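Gripper width estimation (handheld demonstration)

From the Clarnen robotics wiki. Part of the series on perception software. See also: fisheye calibration, latency matching, action labelling. 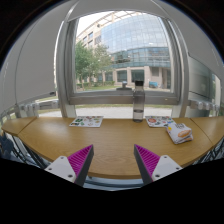
Gripper width estimation is the step in a handheld demonstration pipeline that works out, for every video frame, how far apart the two fingers are. The number goes into the action label alongside the pose of the tool. Without it a policy learns where to move the hand and nothing about when to close it.

Most handheld tools have no motor and many have no encoder on the jaw either, so the width has to come out of the picture. Some groups fit a sensor. This article deals mainly with the camera-only route, as used in the Rorix toolchain and its forks.

Contents
1 Background
2 Method
3 Calibration
4 Failure modes
5 Soft fingers
6 Width and the controller
7 Software
8 Open questions
9 Notes

Background

On a robot arm the gripper reports its own opening. Read it off the bus, timestamp it, done. A handheld tool is a different animal -- a trigger, a linkage, two fingers and a wide lens looking down the lot. The operator squeezes, the fingers close, and the only witness is the video.

Early versions of the Rorix recorder left width out and asked annotators to mark open and closed by hand. Two states. Fine for picking up a block, useless for anything where a half-open approach matters (bottles among other bottles, thin packets, the edge of a sheet of stickers). Nilmini Samarakoon replaced the hand labels with a per-frame estimate and the two-state field was kept only for old recordings. It is still in the file format. Nothing reads it.

The term "width" is used loosely. It may mean the distance between fingertips, between the contact surfaces at mid-finger, or between the finger mounts. These agree only if the fingers are rigid and parallel, and very often they aren't either. Sirnosthorpe recordings use mount distance throughout. Clarnen recordings used tip distance until the September release and mount distance after it, so mixed training sets need converting first.

Method

Three approaches are in use.

Marker tracking. A printed square marker on each finger base. The detector finds both, solves for their positions, takes the distance. Accurate, cheap to run, easy to debug. Needs the markers clean and lit and needs them there in the first place.

Keypoint regression. A small network is trained to predict a handful of points on each finger: base corners, screw holes, tip. Width comes from fitting a two-parameter linkage model to the points. Works with no markers. Screw holes make good keypoints as they are dark, round, fixed to a rigid part and don't get covered by whatever is being held. The tip is a poor keypoint and is given low weight.

Silhouette matching. The fingers are segmented by colour and the mask compared with a set of stored masks at known openings. Simple. Brightly coloured fingers help a lot. Kasun Gazi's implementation stores 40 reference masks and interpolates between the nearest two.

In all three the search is limited to a fixed region at the bottom and sides of the picture. The tool is bolted to the camera, so the fingers can only ever be in one part of the view, and anything outside that part is ignored. This is the biggest single saving in run time and also removes most false detections. Things on the table can be any colour they like.

The raw estimate is then smoothed. A median over 5 frames is the usual default. Longer windows look nicer on a plot and blunt the closing edge, which is the bit the policy most needs. Don't.

Calibration

Two separate calibrations, often muddled.

Lens calibration gives the mapping from pixels to rays. With a strongly curved wide lens a straight table edge comes out bent and a distance in pixels near the rim isn't worth the same as one in the middle. The fingers sit near the rim. So width in raw pixels is badly non-linear, and undistorting the whole picture first is slow and throws away the corners. The usual answer is to leave the picture alone and undistort only the keypoints.

Jaw calibration gives the mapping from measured angle or distance to real opening. Procedure used at Sirnosthorpe:

Open fully, hold for a second.
Close fully on nothing, hold.
Close on each of the gauge blocks in turn, smallest first.
Open fully again.

The final open pose is compared with the first. If they differ by more than the tolerance in the config file the run is rejected, normally a loose mount screw. Redo the jaw calibration after any finger change. Redo it after a drop. Lens calibration lasts much longer, unless somebody has refocused the lens.

Calibration clips should be recorded at the same exposure setting as the demonstrations. Lakmal Selvanayagam's notes on this are short and worth reading in full: a set of clips was calibrated under lab lights and then used on demonstrations shot facing a window, and every width in the set came out slightly too small. Bright background bleeds over the finger edge, the mask shrinks, the fitted finger moves. Nothing crashes. The plots look fine.

Failure modes

Backlight. As above. Worst with silhouette matching, mild with keypoints, rare with markers untill they wash out altogether. Locking exposure on the finger region helps where the camera allows it.

Reflections. Glossy tabletops can mirror the finger colour. The fixed region catches most of it but not when the tool is low and nearly flat to the surface.

Transparent objects. Not a problem for width as such, since the fingers are still seen. A problem for checking it: a grasp detector that expects to see something between the fingers may report an empty grasp on a clear bottle, and a filter downstream then drops a good demonstration. Turn the filter off for clear objects or use width alone. Fingers stopped short of fully closed are holding something, in nearly every case.

Crumpled packaging. Gives under the fingers. Width carries on falling slowly after contact, so there is no clean flat section to find. Segmenters that look for a plateau will miss the grasp or put it late.

Same-colour objects. Pink fingers, pink sponge. Keypoints survive it, masks don't.

Occluded base. Sleeve, cable, the operator's thumb. The tracker should report "unknown" and not a guess. Versions of the Rorix tracker before the rewrite held the last good value with no flag set, and a whole afternoon of recordings at Voß had to be thrown out on account of it.

Soft fingers

Ribbed compliant fingers bend round what they hold. The tips curl in, the mid-section bows out, and one number no longer describes the shape. Most pipelines ignore this and report mount distance, on the grounds that mount distance is also what the robot gripper can be told to do. The policy sees the bend in the picture anyway.

Solange Vasconcelos has argued for recording a second value, bend, from the angle between the base plate and the tip. It is a fair proxy for squeeze force once calibrated against a spring. Adds a column to every file. The Clarnen format reserves a field for it, unused in the main branch.

Contact strips on the inner faces change things a bit. They thicken the finger so zero width is no longer zero between the mounts, and they wear. A worn strip shows up as a slow drift in the fully closed reading over some weeks. Replace both sides together and recalibrate.

Width and the controller

The label is a target for the robot, not only a measurment. Differences between the handheld jaw and the motorised one have to be dealt with somewhere.

Range. If the handheld tool opens wider than the robot's, clip, and log how often. Frequent clipping means the wrong fingers were fitted.

Speed. People close a trigger faster than most small grippers can follow. The controller lags, the arm starts lifting, the object stays on the table. The fix at Sirnosthorpe was to shift the width channel earlier by the measured gripper delay at training time and leave the pose channel where it was. Nusrat Navaratnam's replay tool does the same at run time, which avoids rebuilding the data set each time the delay is remeasured.

Squeeze. On a rigid object the handheld width stops at the surface of the object. Send that exact width to a position-controlled gripper and it touches with no force at all. Common trick: subtract a fixed margin once contact is detected. The margin is per finger type. Too large and thin bottles buckle.

Planning code that checks for collisions should use the commanded width plus the finger thickness. Several planners use a closed-gripper model all the time, which lets them thread gaps that open fingers can't get through. Check this first when a planned approach knocks over a neighbour.

Software

rorix-width. The reference tracker. Markers and keypoints. Reads a folder of clips, writes one width file per clip. Batch size defaults to 16, lower it on laptops.

clarnen-mask. Silhouette only. Runs on a processor with no graphics card, slow but dependable. Colour range set in the config, one entry per finger colour.

jawplot. Viewer. Draws the width curve under the video with a cursor. Keys: space to play, left and right to step, x to mark a bad span. Bad spans are saved on exit and NOT before, so exit properly.

replay-shift. Delay compensation, described above.

File versions up to 13 store width in millimetres, later ones in metres. The loader converts on the version number. Files edited by hand sometimes carry the wrong version and give openings the size of a room; the loader now refuses these.

Open questions

Whether width is needed at all as an explicit input. Some policies do as well with the picture alone and only predict width as an output. Results differ by task and no one has run the comparison across enough finger types.

How to share data between tools with different linkages. Normalising to a zero-to-one opening is popular and loses the real size, which matters for anything that has to fit between two other things.

Uncertainty. Trackers give a confidence and the training code mostly drops it. Weighting by confidence was tried at Voß with markers only. Needs repeating with keypoints.

Notes

Mount distance is measured between the inner edges of the base plates. Older pages say centre to centre. Those are being fixed as they are found.

"Jaw", "gripper" and "hand" are used for the same part on different pages of this wiki. Jaw is preferred in new text.

Section 6 was split from the article on latency matching -- some of the links there still point at the old heading.

Categories: Perception | Handheld tools | Calibration | Pages needing diagrams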